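Chapter 4
When the Work Moves to the Machine

Learning goals: explain the difference between a task and a job; describe how automation changes the skills that a workplace asks for; prepare questions for an interview with a worker.

In July the packaging firm Dernutetti put its first pair of robot arms to work on the folding line. Of the 116 people on this line, 26 were given new duties in the same month. Américo Rocha had folded by hand for many years. Now he prepares the parts, watches the arms and decides when to stop them. He says that his back hurts less, but his eyes are more tired in the evening — and that he misses talking while he works.
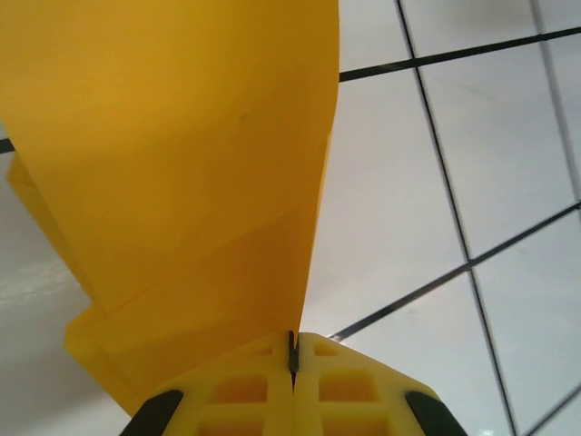
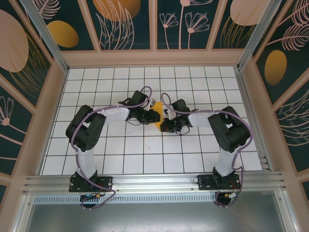

Handling a yellow piece over a tiled work surface.

We will come back to Mr. Rocha several times in this chapter. His case shows why we must separate two words which are often mixed. A task is one piece of work, for example to hold a part or to turn it. A job is a group of tasks, together with the responsibility for them and the people one meets while doing them. A machine usually takes over tasks. What remains of the job must then be arranged again, and this is a decision of people.

Section 4.1 looks at how Dernutetti made this decision. Section 4.2 compares it with the firm Ammann, where the workers were asked for their opinion before any machine was ordered. Before you read further, write down all the tasks of a job you know well — your own, or that of somebody in your family.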